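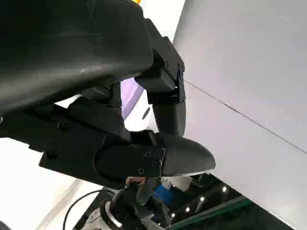 Figure 3.1. A white object with a curved purple edge, seen at close range against pale paneling.

Chapter 3
Surfaces and Backdrops for Tabletop Work

Chapter 2 treated the objects placed on a table. This chapter treats the table itself and the panels that stand behind it. Both affect how easily the outline of a small item is read, and both are often chosen last.

A panel viewed at a steep angle seldom shows one even tone. In Figure 3.1 a thin dark seam divides the panel into a brighter upper region and a slightly grayer lower one. Such differences should be recorded before any object is set out. The Drurkham worksheet at the end of the chapter has 34 entries for this purpose.
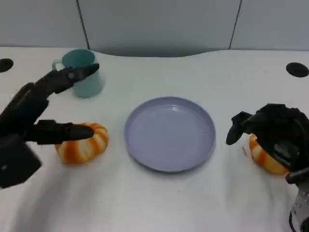 Figure 3.2. Plate, cup and toy bread rolls on a white tabletop.

Contrast between an object and its support depends on tone as well as color. A dark item on a white surface presents few problems. Pale items need more care - their edges may be carried only by a shadow or a rim. The lavender plate in Figure 3.2 has a slightly darker outline at the rim and a narrow shadow along its near edge, and both help separate it from the table. Section 3.2 gives the Rarkholm method for rating edges of this kind on a scale of 0 to 78.

3.1 Terms

Support: the surface on which objects rest.
Backdrop: any vertical surface behind the support.
Seam: the line where two panels meet.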